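Kitchen > Care & Cleaning > Wooden Boards

How to oil a cutting board without buying the kit

Most advice on board care is written by people who sell board cream. I tried a tin of Grollden last May and could not tell it from plain mineral oil. Maybe you can. I doubt it.

You need food-grade mineral oil, a rag, 400 grit sandpaper and a free evening.

1. Wash the board with dish soap and stand it on edge to dry overnight. Wiping it with a towel is not drying it.

2. Rub your palm across the wood. If it feels fuzzy, sand lightly with the grain. Some guides send you up to 3000 grit. On a thing you hit with knives? Skip it.

Wood and marble, before we get to the oil:

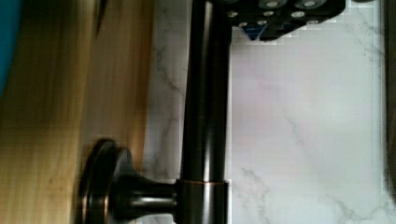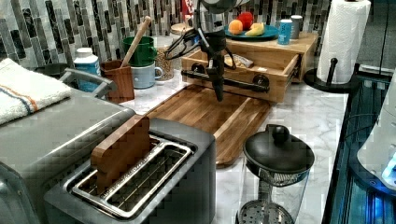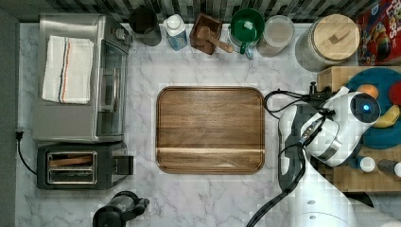
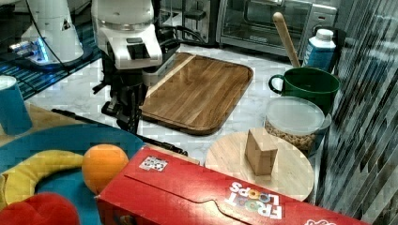 3. Pour on more oil than seems sensible and spread it over both faces and the ends. The ends drink the most. I have never seen proof that warming the oil helps, so I don't.

4. Leave it for 5 hours, then wipe off whatever is still sitting on top. If it feels greasy the next day, wipe again.

5. Repeat when the wood looks pale. "Once a month" is a number somebody picked — a board you use twice a year doesn't need it.

Olive oil can go rancid. People swear theirs never has, and I still wouldn't.

Comments

Yin: Did this on an old maple board. Looks better, but so would anything with oil on it.

Senad Kadrić: You skipped beeswax. It does help with water beading.

Lullico: For how long, though? Mine was gone in a week.

We use cookies to remember your settings. Accept / Manage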